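검색어를 입력하세요
읽는 시간 11분

달걀을 옮겨 담는 일에 대하여
발표자 노트 (Andthorpe 살림 모임, 10월 18일)

[시작하기 전에]
물을 한 모금 마신다. 천천히 말한다. 나는 한국어가 모국어가 아니기 때문에 빨리 말하면 받침이 사라진다. 처음에 이것을 미리 말씀드리고 양해를 구한다.

인사: 안녕하십니까. 오늘 저는 달걀에 대해서 말씀드리겠습니다. 요리법은 말하지 않습니다. 달걀을 그릇에서 갑으로, 또는 갑에서 그릇으로 옮기는 짧은 시간에 대해서만 말합니다. 너무 작은 주제라고 생각하실 수 있습니다. 저도 처음에 그렇게 생각했습니다.

[왜 이 주제인가]
저는 Hosgate라는 작은 식료품 가게에서 일을 배웠습니다. 가게 뒤쪽에 작업대가 있었고, 아침마다 달걀이 큰 판으로 들어왔습니다. 많은 날에는 300개였습니다. 그것을 작은 갑에 나누어 담는 것이 제 첫 번째 업무였습니다. 첫 주에 저는 달걀을 많이 깨뜨렸습니다. 정확히 몇 개인지는 말하지 않겠습니다. (여기서 웃으면 잠깐 기다린다. 웃지 않으면 그냥 넘어간다.)

그때 배운 것을 공책에 적어 두었고, 오늘 이야기는 대부분 그 공책에서 왔습니다. 공책은 한국어와 제 모국어가 섞여 있어서 어떤 부분은 저도 다시 읽기가 어려웠습니다.

[그릇]
먼저 그릇입니다. 집에서 달걀을 잠깐 꺼내 둘 때 여러분은 무엇을 쓰십니까? (두 분 정도 대답을 듣는다.)

제가 추천하는 것은 작고 오목한 그릇입니다. 넓은 접시에 두면 달걀이 굴러다닙니다. 작은 그릇에서는 달걀이 서로 기대어서 가만히 있습니다. 다만 너무 많이 쌓지 않습니다. 한 층으로 담고, 그릇이 차면 거기서 멈춥니다. 두 번째 층을 올리면 꺼낼 때 옆의 달걀이 움직이고, 그때 껍데기에 가는 금이 갑니다. 금은 눈에 잘 보이지 않습니다. 저녁에 냉장고 선반이 젖은 것을 보고 알게 됩니다.

그릇 색은 흰색이 편합니다. 갈색 달걀이 잘 보이고, 껍데기에 묻은 것도 잘 보입니다. 이것은 제 취향이니까 강하게 주장하지는 않겠습니다.

[바닥]
다음은 작업하는 바닥입니다. 단단한 식탁 위에서 바로 일하면 달걀을 내려놓을 때 '톡' 소리가 납니다. 저는 그 소리를 싫어합니다. 그래서 집에서는 얇은 덮개를 하나 깝니다. 예전에 Wolex 덮개를 오래 썼고 지금은 시장에서 산 것을 씁니다. 덮개에 주름이 조금 있는 것은 괜찮습니다. 다만 갑을 놓을 자리는 손바닥으로 한번 밀어서 폅니다. 주름 위에 갑을 놓으면 갑이 기울어집니다.

색이 한 가지인 덮개가 좋습니다. 꽃무늬 위에서는 깨진 껍데기 조각을 찾기가 힘듭니다.

[갑]
갑은 종이로 된 것이 있고 투명한 플라스틱으로 된 것이 있습니다. 종이 갑은 부드럽고 소리가 나지 않아서 좋습니다. 투명한 갑은 미끄럽지만 옆에서도 안이 보입니다. 처음 배우는 사람에게는 저는 투명한 갑을 줍니다. 달걀이 칸에 제대로 앉았는지 옆에서 확인할 수 있습니다.

Pesonen 농장에서 오는 달걀은 크기가 일정하지 않았습니다. 큰 달걀은 칸 위로 조금 올라옵니다. 이럴 때 뚜껑을 눌러서 닫으면 안 됩니다. 큰 것은 따로 빼서 그날 먹는 것이 제일 좋습니다. 우리는 점심에 자주 먹었습니다.

(화면을 넘긴다. 그릇에 네 개, 투명한 갑에 두 개가 나란한 칸에 보인다. 그릇과 갑 사이의 거리를 손으로 가리킨다. 설명은 짧게 하고 보실 시간을 드린다.)
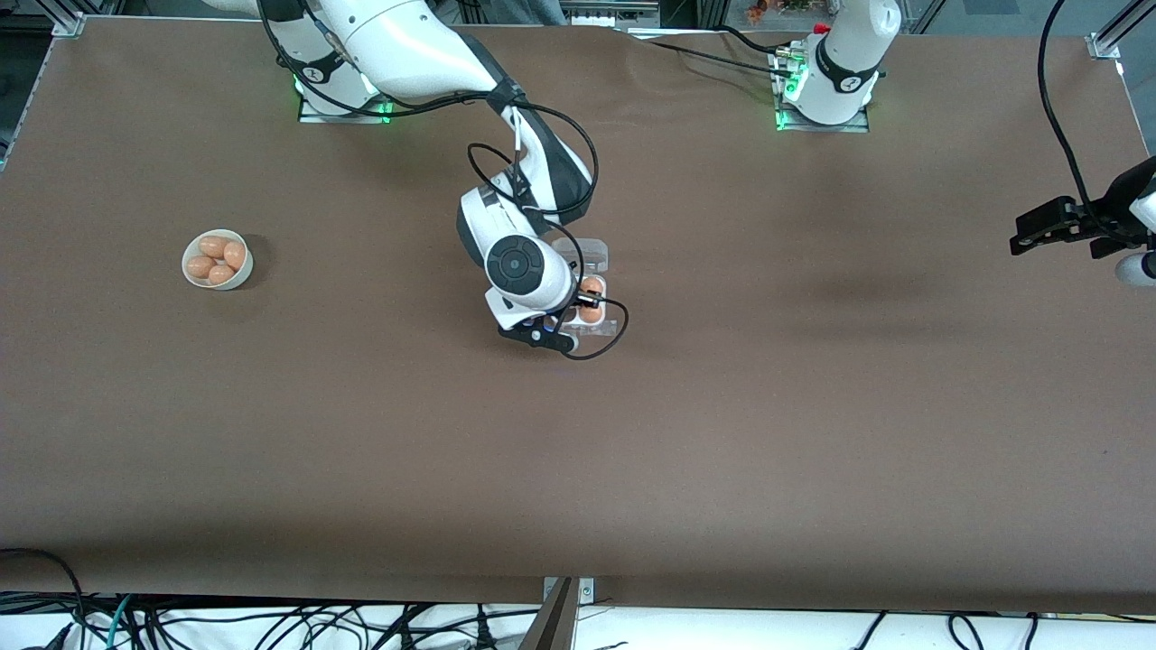

[손의 순서]
이제 손 이야기입니다. 준비한 삶은 달걀을 꺼낸다. 주머니에 넣지 말 것. 지난번에 주머니에 넣었다가 잊어버렸다.

첫째, 그릇과 갑 사이를 비워 둡니다. 컵, 가위, 전화기 같은 것은 먼저 치웁니다. 손이 지나가는 길에 물건이 있으면 소매가 걸립니다.

둘째, 달걀의 가운데를 양쪽에서 잡습니다. 뾰족한 끝을 집어 올리는 분이 많은데, 그렇게 하면 미끄러지기 쉽습니다.

셋째, 칸 바로 위까지 내려가서 놓습니다. 공중에서 놓지 않습니다. 손가락이 갑에 닿을 정도로 내려가고, 달걀이 바닥에 닿은 느낌이 온 다음에 손가락을 폅니다. 손가락을 펼 때 옆 칸의 달걀을 밀 수 있으니까 조금만 폅니다.

넷째, 저는 한쪽에서 시작해서 이웃한 칸을 차례로 채웁니다. 여기저기 띄엄띄엄 담는 분도 계십니다. 갑을 들어서 옮겨야 하면 양쪽 무게가 비슷한 것이 좋으니까 그 방법도 맞습니다. 갑을 식탁에 놓고 끝까지 담을 때는 차례로 하는 것이 손이 덜 헷갈립니다.

(실제로 두 번 보여 드린다. 두 번째는 말을 하지 않고 손만 보여 드린다.)

[자주 받는 질문]
씻어서 담아야 하느냐는 질문이 많습니다. 우리 가게에서는 씻지 않고 마른 천으로 닦기만 했습니다. 가게에서 사신 달걀은 포장에 적힌 보관 방법을 따르시면 됩니다. 저는 이 부분의 전문가가 아니므로 길게 대답하지 않는다.

뾰족한 쪽이 위인지 아래인지도 물어보십니다. 저는 아래로 둡니다. 가게에서 그렇게 배웠습니다.

한 손에 달걀을 몇 개까지 들 수 있느냐고 묻는 분도 계십니다. 하나만 드십시오. 저는 12월에 바쁠 때 욕심을 내서 세 개를 들었다가 바닥을 오래 닦았습니다.

[마무리]
남은 시간을 확인한다. 시간이 있으면 앞에 앉은 분께 직접 해 보시라고 부탁드린다. 삶은 달걀이라는 것을 꼭 먼저 말씀드린다. 시간이 없으면 바로 감사 인사를 한다.

인사: 작은 일을 오래 들어 주셔서 감사합니다. 갑은 뒤쪽 탁자에 있으니 필요하신 분은 가져가셔도 됩니다.

(달걀 껍데기 봉투를 챙길 것. 덮개는 접지 말고 말아서 넣는다.)

마지막 업데이트: 발표 전날 저녁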